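Teststead Automation Lab
@teststead_lab
10/21/25

1/ The Teststead maintenance team has completed its scheduled service of Cell 2, the bin-picking station at our Drunthorpe site. This thread sets out how the cell is arranged, what was replaced, and what partner teams should expect when they return to it.

2/ Cell 2 consists of one KUKA arm, one gripper, and one metal bin on a wooden table. The arm picks mixed small items from the bin. The station had logged 1,483 picks since the September service. Our limit between inspections is 1,500, so the work was brought forward to avoid stopping in the middle of a partner booking.

3/ Cable routing was the main item. The yellow cable and the black bundle follow the arm down to the wrist and need enough slack there for the last joint to turn. During the previous booking, operators reported two stops with the wrist close to the end of its travel. Marilou Manalo reviewed the logs and traced both to a cable pulled tight.

4/ The tie on the arm has been moved and the loop at the wrist made wider. The loop must clear the back wall of the bin at the lowest pick height. Kenneth Tiongson checked this at reduced speed in each corner before the cell was released for normal running. 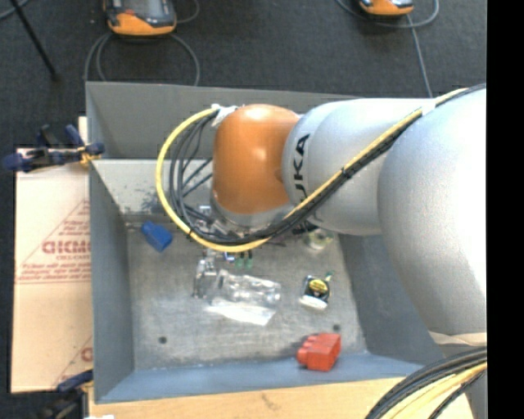

Cell 2, Drunthorpe: gripper down in the bin beside a clear bottle, with the yellow cable looped at the wrist.

5/ Operators are asked not to tighten the loop or add ties of their own. If the cable touches a bin wall at any point, stop the arm, note the position shown on the pendant, and contact the maintenance desk. Please leave the arm where it stopped until someone has looked at it.

6/ The bin is held to the table with clamps. These are to be checked by hand at the start of each shift, with the arm in its parked position. A bin that has moved even slightly will put every taught height near the walls out of place. The correct position is recorded on the cell sheet.

7/ The bin floor shows wear, which is expected at this age. Princess Abella inspected it and found no raised edges. The bin stays in service. A replacement is on order from Hubmann and will be fitted when it arrives, followed by a full height check.

8/ The gripper was removed, cleaned, and refitted. The wrist bolts were tightened to the value on the cell sheet and marked with paint. If a paint line is broken, the cell is not to be run.

9/ After service, the standard acceptance run was carried out: 100 picks on the regular mixed set, which includes clear plastic items. The arm completed the run without a cable stop. Four items were dropped and picked again on the next attempt. That is within our limit for this cell.

10/ A correction to our earlier post. We gave the length of the acceptance run as 166 picks. That figure belongs to the longer run used at Tronddale, where the item set is larger. We regret the error. The Drunthorpe procedure has not changed.

11/ Pendants are to be returned to their holders at the end of each booking, with their cables coiled and kept clear of the arm base. Angelica Saludo found one cable with a worn outer cover during this service. It has been replaced, and the old one has been scrapped.

12/ Cell 2 is open for booking again. The updated cell sheet is posted at the station, and earlier printed copies should be thrown away. Questions on cable routing or clamp position may be sent to Rogelio Tolentino at the maintenance desk.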